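Does the slow middle part of "Rarum" work for you? (spoilers after the first post)

Posted 7/14/25 by tidewater_k

I watched "Rarum" two times this month, and I would like to know what other people here think, because in my house we do not agree at all.

For those who did not see it: a freight pilot wakes from a long sleep on the way to a mining station called Gruleck. She learns that the ship has been waiting outside the station for many years, and nobody inside answers. The first forty minutes are quick and frightening. Then the movie almost stops. For a long time she only repairs small things, cooks, and talks to the station through a radio that gives no answer. After that comes the ending, which I will not describe in the first post.

My opinion is that the middle part is the best of the movie. My husband fell asleep in it, both times. He says a science fiction movie must have an idea, and that the idea was finished after the first act. I say the idea only starts there. The waiting is the idea.

I am also curious about the sound. In our theater the radio parts were so quiet that I could hear the people eating. Was it the same for you?

----

marrowfield wrote:

I am with your husband, sorry. I respect slow movies. I have sat through very slow movies and liked them. But a slow movie has to give me something new to look at or think about while I wait, and "Rarum" gave me the same corridor. I know that corridor now better than my own kitchen.

The first act promised a mystery. Why is the station silent? Then the script puts this question in a drawer for an hour, and when it takes it out again the answer is one sentence on a screen. That is not patience, it is a short film with a lot of air in it.

----

oldreel77 wrote:

It was a short film first! The director made a version of 20 minutes or so before, with the title "Flenow", for a student festival. It has the same pilot (different actress) and the same radio, and no station at all, only a light far away. I saw it on a disc that came with a magazine. I think it is stronger. There is no explanation in it, and I missed nothing.

When I heard it would become a long movie I was happy and also worried, and both feelings were correct.

----

tidewater_k wrote:

I did not know about "Flenow", thank you. I will look for it.

@marrowfield, I understand the point about the corridor, but did you notice that it changes? The first time she walks in it, all lamps work. Every time we come back, one more is off. Near the end she walks it in darkness and puts her hand on the wall exactly where the handle is, without looking. I had tears there. We learn the corridor together with her, so for me your sentence about the kitchen is a compliment to the movie.

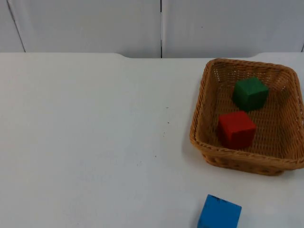 What I could accept as criticism is the dream with her sister. It is placed in the middle of this quiet part, and it has music, when nothing else around it has music. It felt like a note from the producer. If you cut the dream, the middle part is shorter by five minutes and it is also more honest.

----

pell_and_co wrote:

Spoilers now, please be careful if you scroll.

I liked the dream. Without it I do not know why she opens the door at the end. She has food, she has air, the ship tells her the next freighter comes in October. A reasonable person waits. She opens the door because in the dream her sister says "you were always early," and she understands that she has never in her life been late for anything and it did not help anybody. If you remove the dream, the ending is only a person doing a stupid thing.

About the sound: yes, very quiet here too. A man behind me went out to complain. They made it louder, and then the docking scene came and we all jumped.

----

marrowfield wrote:

The lamps I did not notice. I give you this one. I may watch the corridor parts again at home, where I can stop and make tea.

But @pell_and_co, if a movie needs one line in one dream to make the ending logical, then the ending is badly prepared. There is a whole hour available! Let her say something to the radio about it. She talks to the radio about soup. She talks to the radio about the number 482 that is painted on the cargo door, and she makes a guess what it means, and we never learn it. I was waiting for 482 to be important. It was on the poster!

----

sunporch wrote:

I think 482 is the number of days she would have slept if the computer had woken her at the correct time. In the log screen at the beginning you can read the planned duration for one second. I cannot prove it because the picture moves, and my friend read 432.

I want to defend the ending. I have read in several reviews that it is "ambiguous," and I do not agree with the word. She opens the door, there is light, we hear a voice say the first half of her name. This is quite clear for me. There is a person in the station. The question is only if this person was listening all the time, and the radio scenes become terrible if you think about it. Somebody heard everything about the soup and did not answer.

----

oldreel77 wrote:

That reading gave me a cold back. But then what about the sentence on the screen? It says the station was evacuated. It is the ship's own record, so if you are right the ship is wrong or it lies. In "Flenow" the ship has no voice and no screen, so this problem does not exist. This is what I mean by stronger.

Also a small thing for people who like such things. In the short film the radio was a real old one, brand Shibata according to the sticker, and it had a beautiful warm light behind the dial. In the long movie they built a new one with a flat display. I miss the old radio more than I miss the old actress, and she was very good.

----

dunlin wrote:

I am maybe the only one here who thinks the first act is the weak part. It is the same waking scene that we have seen in 100 movies. Cold tube, wet hair, alarm, she falls on the floor. If the movie started with her already in the second week, making soup, talking to nobody, I would be more curious. We would need to find out slowly where we are.

And no, it is not a slow movie. Slow is when the scenes are long. Here the scenes are short, there are only many of them. I counted nine different meals. My problem is more that the cutting is nervous and the story is calm, and they do not fit.

----

marrowfield wrote:

You counted the meals and you say it is not slow :)

But the second-week beginning is a good idea. I would watch that version.

----

tidewater_k wrote:

I disagree about the waking scene, a little. It is ordinary, yes, but she is so competent in it. She falls, she stands up, she turns off the alarm, she reads the list on the wall and does point one. We see that she is a person who follows lists. Later the list is finished and she has no point to do. If we start in the second week we lose this.

@sunporch, I told your theory to my husband during dinner. He was quiet and then he said, "so the station person was sleeping too, like me." I do not think he is taking it seriously, but he has agreed to see it a third time if I pay.

----

pell_and_co wrote:

For the evacuation record: the date on that screen is before the date when the ship arrived. So it can be true that everybody left and also true that one person came back, or stayed and was not counted. The ship only knows what the station computer told it. I do not see a lie there.

I would still like one more minute after the voice. Only one. I am not asking for a second part, and please let them not make a second part.

----

dunlin wrote:

In an interview with our local film club the director was asked about a second part and answered with a long story about her garden. I take it as a no.

----

3 comments from readers

fennimore_r: I came because of the title and read everything before seeing the movie. My own fault. I will still go, now I want to look at the lamps.

quietcargo: For me it was 432 also. I sat in the second row.

b_lindqvister: Our library has the magazine with the "Flenow" disc, but the disc is missing from it. If somebody knows which other issue had it, please write the number here.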